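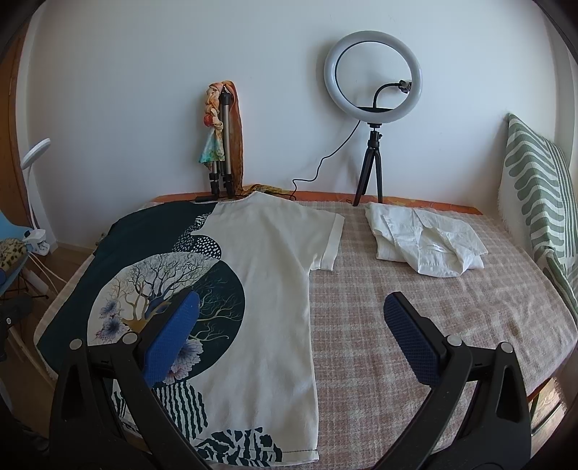

T-shirt laid out on the bed, gripper at the ready.

Jillutton Robotics Club
Laundry Project: Frequently Asked Questions
Last updated 2 July 2025

What is the Laundry Project?

It is the club's main student project this year. Members record themselves handling clothes with a hand-held gripper, and the recordings are used to train a small arm to do the same motions. We started in May with towels and moved on to T-shirts once everyone had the hang of it.

Who runs it?

Lerato Sithole runs the recording side and answers most of the email. Vusumuzi Ngcobo looks after the grippers and the training computer. Both are at every club meeting.

Do I need to know how to code?

No. Recording needs no code at all. If you want to work on the training side you should know some Python, and Vusumuzi will give you a short task first to see where you are.

How old do I have to be?

High school age or older. Members under 18 need the signed permission form before they take a kit home.

What is in a kit?

One hand-held gripper, a spare set of finger pads, a charger, and the printed task cards. The kits are numbered and go by the name Atard, after the first gripper the club built. Please return a kit in the same case it came in.

Where do we record?

At home, mostly. A bed, a table or an ironing board is fine. You do not have to clear the room or buy anything. We want different rooms and different blankets in the recordings, so a patterned bedspread is fine too. Please put away mail, school papers and family photos before you start.

What counts as one recording?

One task card, start to finish. Begin with the garment where the card says, do the task, put the garment down, open the fingers, and stop. If you drop the garment halfway, keep going and pick it up again. We keep those.

How many recordings do I have to make?

The season goal is 100 per member. You can do them in any order, but finish one card before you go on to the next. The club had 233 usable recordings at the end of the towel round.

Can two people work together?

Yes, and some cards call for it. On the Bristero cards one person holds the hem with the gripper and the other works on the garment by hand. Agree on who moves first. The person without the gripper should keep their hands clear of the fingers when they are closing.

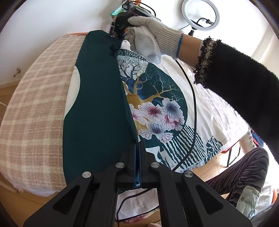
Two-person work at the ironing board: the gripper has the hem of the teal garment.

Can I use an iron or a steamer?

Only on a two-person card, and only the helper may hold it. The helper wears a glove. Never bring the gripper up to the hot end — the finger pads are soft and we have already replaced one set. Keep the cord where neither of you will pull it. Members under 18 need an adult in the room for these cards.

Which clothes work best?

T-shirts, light sweaters and pillowcases. A big print on the front helps, as it makes it easier to tell which way up the shirt is when we go through the recordings. Leave out anything with pins or loose beads. Please don't use clothes with names on them.

The fingers keep slipping. What am I doing wrong?

Usually you are trying to pick up a flat edge from straight above. Come in low, get one finger under the hem, then close. If it still slips, wipe the pads with a damp cloth and let them dry. Pads that have gone shiny need to be changed. Bring the gripper to a meeting and Vusumuzi will do it.

Does it matter which hand I use?

No. Write it on the log sheet and stay with the same hand for the whole card.

How do I turn in my recordings?

Copy them at the meeting, in room 262. Do not email them, the files are too large. Your log sheet goes in the tray by the door. Recordings without a log sheet are not counted.

Who gets to see them?

Club members working on training, and the judges if we enter a competition. Tell Lerato if you want something deleted and she will take it out.

Is there a competition?

Yes, the Mokoena Student Challenge. Each school or club may enter 3 teams. The task is to pick up a shirt from a pile, lay it flat and fold it. Team sign-up is on paper at the meetings. You need to have finished your cards to be on a team.

What does it cost?

Membership covers the loan of a kit. You pay only for a lost charger or case.

I missed the first meeting. Can I still join?

Yes. Come to any meeting and ask for Lerato. She will go through the first card with you, and you can take a kit home the same day if there is one on the shelf.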